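Siresar Home Forums > Kitchens and Paint > Picking a gray for a north-facing kitchen, losing my mind

noonan_l
6/14/23
Okay so I need outside opinions because my wife has stopped answering questions about gray. We have a galley kitchen that faces north, one window over the sink, and the current color is a yellow that was here when we bought the place. I want pale gray walls and a much darker gray on the lower cabinets. I've put up sample squares on every wall and they all look purple by dinnertime. Every single one! The guy at the Praklow counter told me to "go warmer" but the warm ones look like wet oatmeal to me.

I've already spent $92 on sample pots, so please don't tell me to get more sample pots.

Liam

trudy_t
Get more sample pots. Sorry!

Seriously though, quit painting them on the wall. The yellow around them is what's making them go purple. Your eye sees yellow everywhere and then pushes the gray the other way. Paint big pieces of poster board, leave a white border, and move them around the room during the day. I did my whole downstairs like that and only had to redo the hallway.

renatab
Trudy's right about the yellow. I don't agree about poster board though, it soaks up the paint and dries flatter than a wall will. I prime a scrap of drywall. It's heavier to lug around but you get the real sheen.

What bulbs do you have in there? If they're the cool white kind you can stop blaming the paint.

noonan_l
Uh. I'd have to get on a ladder and look. They came with the house, same as the yellow.

I do like the poster board idea because I have some left from my kid's science fair. What I'm going for is really just two grays sitting next to each other, light up top and dark below, no pattern, no trim color in between. I keep going back and forth on how dark the dark one should be.

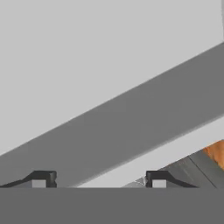 My worry is the lower cabinets in a narrow kitchen. It's a galley, so you're basically walking down a hallway with doors on both sides. My brother says dark lowers will make it feel like a submarine. He also has a maroon bathroom, so I don't know how much weight to give that.

rakiya_o
Dark lowers are fine in a galley, I have them in mine and I love them. What you want to watch is the floor. If the floor is dark too then yes, submarine. My sister Adesuwa did charcoal cabinets over a dark slate tile and she ended up pulling the tile the following July. She'll be along to deny it.

Also use a proper cabinet paint. I used the Dreltumo one and it took forever to harden but three years later I can scrub it.

adesuwa_o
The tile was cracked! That's why it came up! I would've kept it!

But fine, it was gloomy in there. Liam, what's your floor?

noonan_l
Light oak, kind of orangey. Original to the house I think.

trudy_t
Oh then you're golden. Orange oak with a gray that leans a little green is really nice. Stay away from anything with blue in it or the floor is going to glow like a pumpkin.

renatab
I'm going to be the grump again. I don't think gray on gray is the way to go with orange oak at all. I had that exact combo in my last house and it always felt like the floor belonged to somebody else. I'd do a creamy white on the walls and keep your dark gray on the cabinets. You still get the contrast and it bounces a lot more light around, and with one north window you need it.

rakiya_o
Renata, you say creamy white to everybody lol

renatab
And everybody should listen – I've painted a lot of kitchens.

noonan_l
I went up the ladder. The bulbs are cool white, two of them, and one is a different brand from the other. So that explains some of the purple.

On cost, I got a quote to have the cabinets sprayed and it was $1371, doors off and taken to their shop. Doing it myself with the Eze sprayer my neighbor will lend me is about $200 in primer and paint. I have more time than money right now but I've never sprayed anything.

adesuwa_o
Practice on the insides of the doors first. Runs on the inside, who cares. And go lighter on each coat than you think you should.

I'd roll them personally. By the time you've taped off a galley kitchen with plastic you could've rolled everything with a foam roller and been done.

trudy_t
Disagree, foam leaves little bubbles. Spray the doors out in the garage and brush the frames in place. Number the doors under the hinge with tape over it so you know where they go back.

noonan_l
Okay. New bulbs tonight, poster boards this weekend, and I'm going to do one board in Renata's cream just so I can say I tried it. Will post again once I've lived with them for a few days.

renatab
You're going to pick the cream.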